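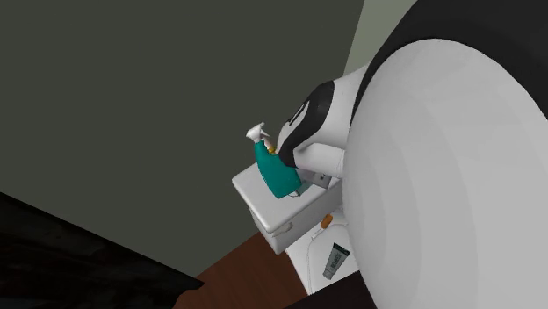 Troron Refillable Bathroom Cleaner: I Finally Ran Out, So Let's Talk

By Lakmal Paul, January

So I've been through my first whole box of the Troron refill tablets and a bunch of you asked what I thought, mostly after I grumbled about the smell a while back. Okay! You get a little box of 6 tablets, you fill a bottle with 500 ml of warm water, drop one in, and leave it alone until it quits fizzing. Mine took a good long while the first time, and I got impatient and screwed the top on early. Don't do that. I had foam all over the counter and down the front of the cabinet (and on one sock).

The cleaning part I'm pretty happy with. Soap scum on the shower door comes off with one pass if I've kept up with it, two if I've been lazy, and the sink faucet gets properly shiny. Around the base of the toilet it does fine too. What it won't touch is the crusty hard water ring in the tub. We have terrible water out here and I still go back to the Skidow paste for that, plus an old toothbrush and some bad language.

Now, the smell. I bought Eucalyptus and it's STRONG. My husband asked if somebody had a cold. I used up that box anyway because I'm cheap, then picked up the unscented at Ametepe, and I like it so much better. Same cleaning, as far as I can tell, and I can do the whole bathroom with the door shut without my eyes watering.

A couple of gripes. The tablets come in paper wrappers, which I love in theory, but I keep mine under the sink and one of them got damp and turned into a sad crumbly biscuit. They live in a jam jar in the hall closet now. And the instructions are printed in pale gray on white in the tiniest letters! I had to take a picture with my phone and zoom in.

I also tried the Distwood concentrate last year, the kind you pour from a little jug, and I never once measured it right. Too much and everything gets streaky. With the tablets there's no measuring past the water, so even my teenager can mix it (will he? different question).

I'm giving it 4 stars out of 5 for the unscented and 3 for the Eucalyptus. If you like a bathroom that smells like cough drops, bump that up. I've got the kitchen version waiting in the closet and I'll try it on the stovetop next, so leave me a comment if you've used it on anything greasy.

Last updated: January

Contact | Copyright Lakmal Paul | Back to top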